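Humidity in the spare room, part two

Last October I put a Gudby logger on the shelf by the window and let it run. It takes a reading every 61 minutes (an odd interval, but the firmware won't accept another) and stores 2000 of them before it overwrites the oldest. I pulled 1271 usable readings. The rest went when the battery contact worked itself free.

Relative humidity climbs overnight, peaks just before 6 a.m. and falls once the heating starts. Opening the door flattens the curve more than opening the window does.
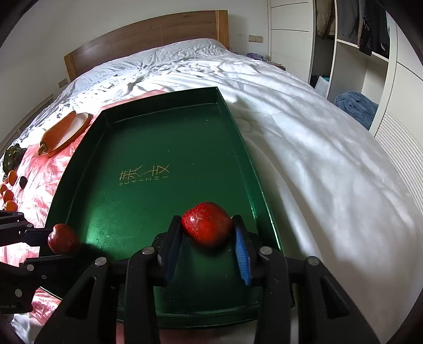
Strawberries and the green tray.

I compared the Gudby against a Drovmont unit borrowed from Ladi Iyamu. The Drovmont reads three points higher at every level, so I subtract three and treat the two as equal. A salt test would settle which one is off. Table salt and a little water in a sealed jar should hold close to 75 percent at room temperature.

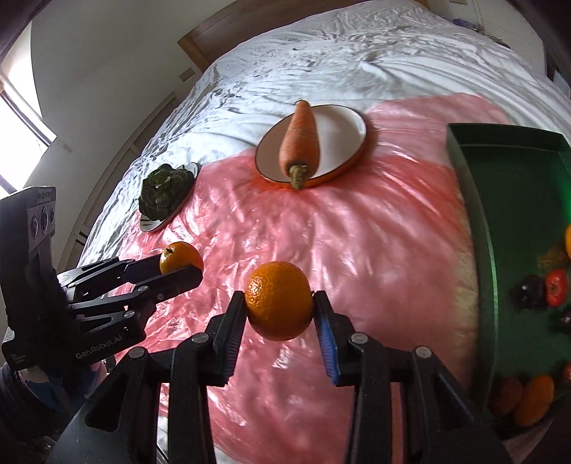 The dehumidifier draws nearly 700 watts at startup and much less after that. I had it on a timer from midnight to 5 a.m., which moved the peak later and barely lowered it. Running it in the evening works better. The walls give moisture back slowly, and a short run only dries the air.

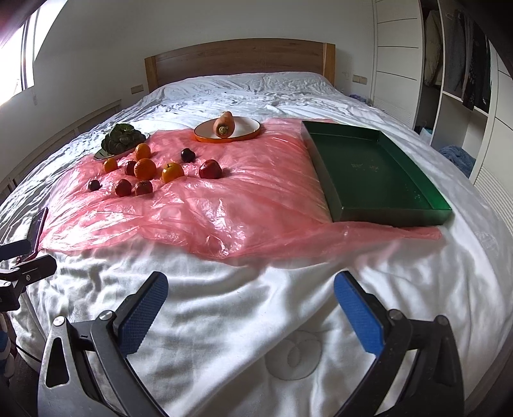 Page 2 of 3

Next change is the door seal. The Stadham brush strip is too stiff for the gap, so I've ordered the foam type.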